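Guides > Cell B > Gripper trials > 4. Pick comparison, pen and plate

4.1 Before you start

Both end modules get run on the same table, same objects, same lights. Sarkent unit first, then the Endent. Don't mix results from two sessions, they won't line up.

You need: one marker pen, one shallow plastic plate, the arm homed, head camera streaming at 30 fps. Table cleared of everything else.

CAUTION: E-stop within reach before you enable the arm. Side wall on the left is closer than the viewer makes it look.

4.2 Setup

1. Power the controller. Wait for the green light, then 26 seconds more. Really wait.
2. Load profile for the module you're testing. Wrong profile = wrong closing force. Cameron bent a fingertip this way in August.
3. Check the arm cable. Needs slack through a full wrist turn, no snagging at the end module.
4. Place plate and marker in the back left part of the table. Leave bare table between them.
5. Save a still with the arm parked out of view, then another with the arm over the table. Same folder.

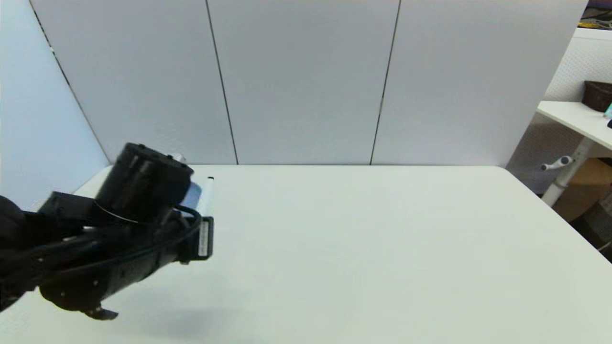
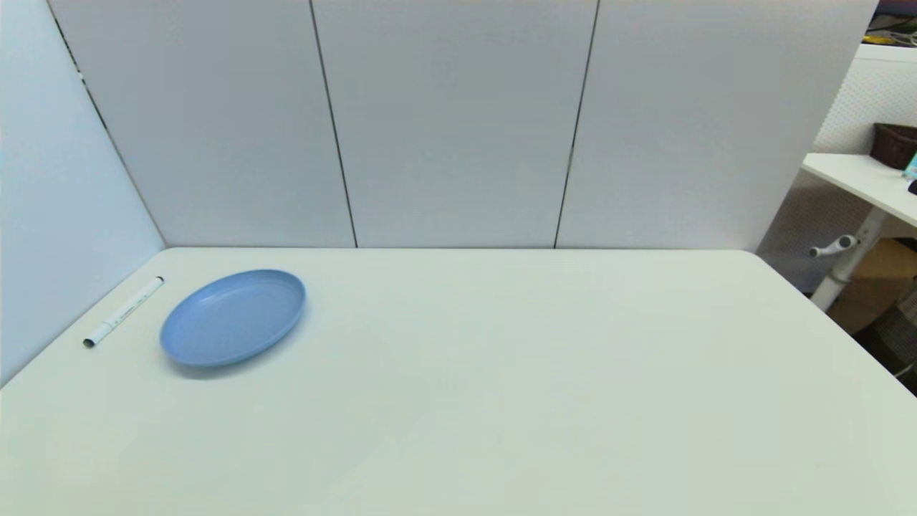
6. Set approach height to 39 mm. Lower and the tip drags on the marker run, higher and you lose a second per pick for no gain.
7. Run the marker script. Then the plate script. Reset objects by hand between picks, arm DISABLED.
8. Log every pick, drops too. Half picks (object lifts then slips) go down as drops.

NOTE: Plate is the hard one. Grip by the rim only. If the module pushes down on the rim and the far side tips up, stop, back off 2 mm and retry once. Only once, then log it.

NOTE: Marker rolls. If it rolls out of reach put it back where it was and log "roll", dont count it as a drop.

4.3 Swapping modules

1. Disable arm. Power off controller.
2. Undo connector first, screws second. Other way round puts the wieght of the module on the plug.
3. Fit the new module. Finger tight, then the Hrubý driver on its lowest setting.
4. Reload profile, redo steps 3 to 6 above. Yes, all of them.

CAUTION: Modules stay warm after a long run. Gloves.

4.4 Camera check

Wrist camera and head camera disagree near the back edge of the table. Trust the head camera for placing, the wrist camera for closing. If the head camera gets bumped, recalibrate before the next pick and start that set over.

4.5 Where the logs go

Trallville share, gripper trials folder, one subfolder per module. Amber Tindall pulls them Wednesday at noon. Anything after that waits a week. Name files module first, then object, then run number. No spaces.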